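3.2 Missed doses and evening weakness

Diary data first. 207 adults with generalized myasthenia gravis, recruited at two clinics (Limgate and Killum), all on a stable oral dose at entry. Paper diary, filled in at each dose and again at bedtime. Median follow-up 40 days. Nine people stopped keeping the diary before the halfway point and are left out of the timing analysis, but kept in the baseline table.

Late doses were common, fully missed doses less so. Most late doses fell in the afternoon. Reasons given: asleep, out of the house, tablets left in another room. Evening weakness was scored on the Pelis scale (0 to 6, higher is worse). Scores were higher on days with a late afternoon dose than on days without. Same direction at both clinics, smaller gap at Killum. We did not adjust for infection or poor sleep, see Limitations.

Arm and hand items drove most of the difference. Dressing, hair washing, lifting a pan. Eyelid and double vision items moved very little, which we did not expect and cant fully explain.

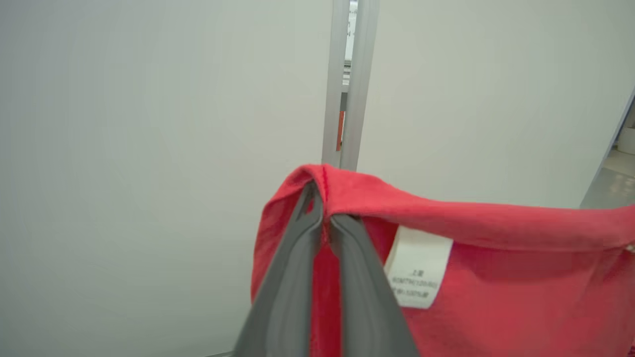
Figure 1. Red garment held at a fold between two dark gray gripper fingers.

Dressing was the item patients wrote about most in the free text. Tops that go over the head were named far more often than pants or shoes. Arms tire half way up, then a rest, then a second try. Several said they had switched to front-opening shirts long before diagnosis. 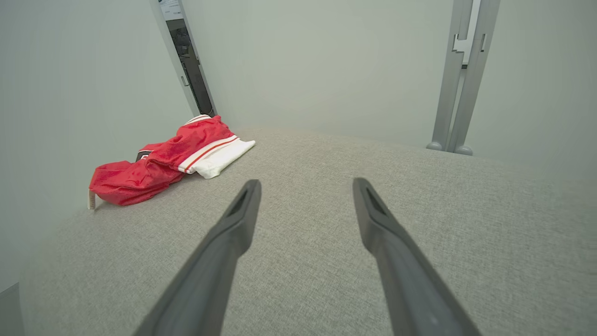
Dropped tablets were not on the original diary form. Added in June after comments from the Limgate group. Entries are patchy and we report them as counts of people only: 6 patients noted at least one tablet lost and not replaced that day. Weak grip late in the dosing interval is the likely cause, but the diary can't show it. Where the tablet lands may matter as well. On a pale woven fabric with lighter and darker fibers mixed through it, as in Figure 2, a small white tablet would have very little contrast, and double vision won't help the search. Plain dark tray suggested to all particpants from then on. Uptake not recorded.

Site differences were checked with the Barreto method, diary days nested within patient. Results unchanged when the first week was dropped. Full model output in the supplement.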